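4.2. Lo que cambia detrás del mostrador

Cuando empecé las visitas a la cafetería de Stinley yo iba convencida de que me hablarían del miedo a perder el puesto, y resulta que casi todas las conversaciones acababan en los estantes. Quién los llena, cuándo y con qué cara. Antes del brazo, reponer el mostrador era el hueco tranquilo del turno – el rato de charlar con los clientes, vaya. Ahora ese rato se va en vigilar.

Nelli Toivonen, con más de 10 años en la casa, me lo contó riéndose: «Yo ya no coloco chocolatinas, yo coloco las cosas para que él las coloque». Me encantó la frase y la apunté tal cual, porque resume lo que en Plulley llamaban «trabajo de preparación» y que no aparece en ningún contrato. El mostrador de la figura 2 mezcla tabletas Snickers, cajitas negras, envases redondos y una cesta de mimbre con paquetitos plateados, y cada formato pide su truco.

Figura 2. Expositor transparente por niveles, con la pinza del brazo delante.

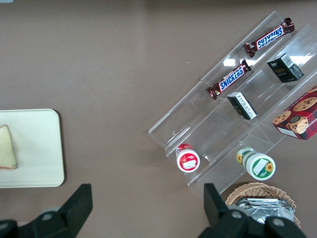 Volviendo a los turnos, en diciembre las dos encargadas pidieron que la vigilancia contara como tarea propia, con su tiempo asignado. ¡Y se lo dieron! Eso sí, la charla con los clientes no ha vuelto del todo, y en las entrevistas se nota que la echan de menos.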